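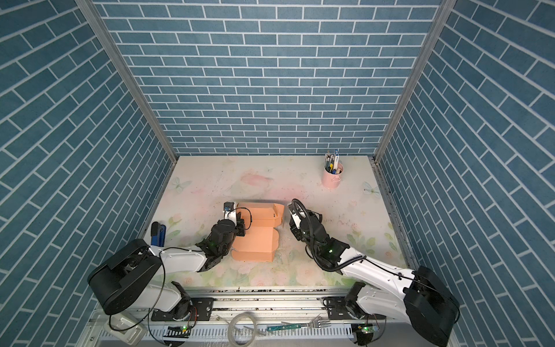

Bosness open day recordings – read me first

Hi! If you were at the open day in April and asked me for "the robot files," you've found them. If you weren't, welcome anyway. I'm Liliana Melis, I look after the two-arm bench at Bosness, and I wrote this over a couple of evenings, so please forgive the rambling.

What you get

There are 143 episodes, all recorded during the open day with visitors standing behind the rope. The task is the same in nearly all of them: a flat mailer box goes on the table and the two arms fold it up, one on the lid side and one helping from the right. We picked box folding for the public because everybody has fought with one of those boxes at home and people start giving advice right away. (The advice is on the audio track of the rehearsal session only. We left it out of the rest.)

Each episode folder has the video from the fixed camera, the joint positions for both arms, the gripper openings, and a short notes file. Joint data is in radians. Grippers go from 0 for closed to 1 for open.

How the day went

We opened at 9 in the morning and Peiyu Zhong drove the arms for the first groups. She is much better at it than I am, and you can see it in the numbers: her folds are short and smooth, mine wander. Amedeo Sala took over after lunch and did the slow ones, where he stopped partway so that a school group from Rillari could guess which flap came next. Those stops are real pauses in the data. If you're training on this, you'll probably want to trim them, or just filter on "operator: AS" and look for long flat stretches.

Tiziana Mazza kept the visitor notes. Whenever somebody from the crowd got to pick the starting angle of the box, she wrote "guest" in the notes file. I love those episodes – people set the box down in ways we never would have tried.

The table and the walls

The table cover has a flower print and the walls are brick pattern. They stayed the same all day, so don't expect a model trained only on this to be happy on a plain white desk. There's a cup of pens at the back right too. For the Stistby visit in the fall we plan to swap covers between sessions.

Known problems

The left gripper's force reading drifts in the afternoon files. Please treat it as a hint and nothing more.

Episodes that ended with a torn tab are marked "fail" and I kept them in. A few are marked "unsure," mostly when Peiyu and I disagreed on whether a lid counted as closed.

Timestamps in the rehearsal session run 200 milliseconds late compared to the video. The fix is in the loader script, switched on by default.

One guest episode has no notes file at all. Sorry, Tiziana!

Using it

Run the loader on the top folder and it will sort everything out by operator. If your machine is short on memory, set the chunk size to 400 and go make coffee. The files are free to use for teaching and research. Please mention Bosness if you publish something, and do send me a link, I really want to see it.

Questions go to me or to Peiyu. We read the bench mailbox on Monday.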